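November 19, 2023

Oil finish trial, second round. Picks up from the February notes, which stopped at the third coat and never got written up.

**Purpose.** Decide whether we change the finish on the maple tops or keep using the mineral oil and wax mix. The complaint on the current finish is that it needs redoing too often and goes patchy where people wipe down with anything stronger than water.

**Finishes under test**

- A: mineral oil and beeswax, our own mix, same ratio as before
- B: Truletley hardening oil, clear
- C: Jeveck tung blend, thinned on the first coat only
- D: bare wood, sanded, no finish (control)

**Stock.** All samples are hard maple offcuts from the same glue-up, edge grain, planed and cut to equal length. One end of each strip sealed with shellac so that end grain uptake would not swamp the face reading. The other end left open on purpose, as in February. Should have sealed both. The open end is where most of the scatter comes from, and I had written that down last time and then did it again.

**Prep.** Sanded to 120, then 150, then 180, by hand with a cork block. Raised the grain once with a damp rag, let it stand overnight, knocked it back with worn 180. Dust off with a brush and then a dry cloth. No tack cloth, it leaves residue and I don't want another variable.

February samples went to 220. B took up less oil on those and sat on the surface, with a slightly gummy feel for days. At 180 it goes in more evenly. The can says up to 150 for horizontal surfaces. Have not tried stopping at 150 and probably should.

**Application.** Wiped on, left 15 minutes, wiped off until a dry cloth dragged without picking up a streak. Same procedure for all three finishes. A day between coats for A, two days for B and C. Three coats each.

Oily rags from B and C go flat over the rail outside, single layer, and then into the lidded steel can with water. Not in the bin with the shop towels. There was one of each in the towel bin on the day after the second coat and I don't know which of us did it. Both products carry the self-heating warning on the back label.
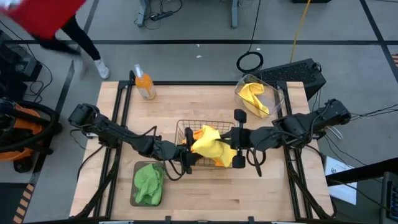 Weighed each strip before and after every coat on the small scale. The scale drifts when the heater fan is running, so readings were taken with the fan off and repeated until two in a row agreed. Heaviest strip was 878 g dry. Its weight gain on the first coat of C was the largest single reading of the trial, but that strip also had the open end with the wild grain, so I would not lean on it.

**Cure.** All strips on stickers in the back room for 6 weeks. Humidity in there was steadier than in the main shop but I only logged it when I remembered. The logger battery died in the second week and the gap is real; don't interpolate across it.

**Water test.** Drop of tap water on each face, watch glass over it, left for two hours, then blotted.

| Finish | Right after blotting | Next morning |
|---|---|---|
| A | dark ring, grain slightly raised | ring gone, still raised |
| B | faint ring | clear |
| C | no ring | clear |
| D | dark patch, rough | faint patch, rough |

Repeated with warm water. A got worse, B was the same as cold, C showed a light haze that had cleared by the next morning. The haze did not come back when I repeated it on the same spot, so either the surface changed or I had residue on the glass the first time.

**Stain test.** Coffee, mustard, and black tea, one hour each, wiped with a damp cloth and no soap. Mustard stained everything, including C. Coffee left a mark on A and D only. Tea and coffee behaved alike and next time I would drop the tea.

**Cleaner test.** Used the Prostimness general cleaner at label dilution, since it is what most customers have on the shelf. Rubbed 80 strokes per strip with a folded cotton cloth under a brass weight. A lost its sheen by the halfway point and the cloth came up yellowish with wax. B dulled slightly and evenly. C held up, with a slight change visible only at a low angle to the window. D raised a fuzz and I stopped early.

The stroke count is not a wear figure for anything. It only ranks these strips against each other on one day with one person's arm.

**Repair.** Sanded a patch the width of a hand on each strip with 180 and put one coat back.

A blends at once and you cannot find the edge. B blends after a second coat. C leaves a visible border that was still there after two coats, lighter inside the patch than outside. This matters more than the water test for tops that will get knife marks or burns, since the owner will be doing spot repairs at home.

**Cost.** Not worked out properly. B goes furthest per can. C needs roughly a third more than the label claims on the first coat, even thinned. A is cheap enough that labor is the whole cost.

**Where this leaves it**

Leaning toward B for the tops and keeping A for cutting boards. C has the better numbers on water and cleaner, but the repair border rules it out for anything that will be used hard. It could still suit shelving.

The Dewulf order goes out with A as quoted. Not changing the finish on a job already priced.

**To do**

- Rerun B at 150 and 180 side by side, both ends sealed
- New battery for the logger
- Try C repair with the patch sanded finer, 220 then 320
- Check that B has no added drier that would be a problem for a food surface; the sheet we have on file is for the tinted version
- Relabel the strips, pencil is rubbing off A
- Cut more offcuts before the current batch goes to the stove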